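Teaching a Two-Arm Robot to Pack Plastic Bags by Remote Control
Final report, Tamihana project
Golnar Kermani
October 8, 2022

1. Task

The task given to the Tamihana group was to collect demonstrations of bag packing: crumpled shopping bags are taken from a pile and stuffed into another bag. Both arms are driven by one operator through a pair of hand-held leader arms. No part of the motion is scripted. Joint positions, gripper openings and the head camera view are logged together and later used to train a policy that imitates the operator.

Thin plastic was chosen on purpose. It has no fixed shape, it slips between parallel fingers, and its edges are hard to find in a camera view when one layer lies over another. 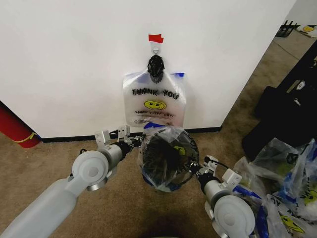

Each episode starts from a rest pose and ends when the operator presses the foot switch. We kept the two arms in separate roles where possible. One gripper holds the bundle while the other regrasps, and the roles swap only when the plastic has to be turned. Early operators swapped freely, and the logs from those episodes were difficult to segment.

2. Collection

We recorded 114 episodes in September. Of these, 92 passed review. An episode was rejected if the bundle was dropped and not picked up again, if a joint limit was reached, or if the log had a gap of over four seconds. Rejected episodes were stored separately and not used for training.

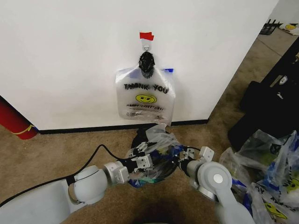
Photo: Golnar Kermani / Wolleck Lab

The main difficulty was force. The leader arms return no feedback, so the operator judges grip from the camera view alone. Two habits helped: closing the gripper fully on every grasp, and pausing before pulling. The pause costs time but gives a clean boundary between grasp and pull in the data.

Operators also tended to work too close to the floor. A soft limit on tool height was added to the Jirkstead control software – this removed most of the joint faults.

3. Remaining work

The policy has not yet been run on the arms. Training on the accepted episodes is set up on the Custotcombe machine, with the rejected set held back for a later comparison.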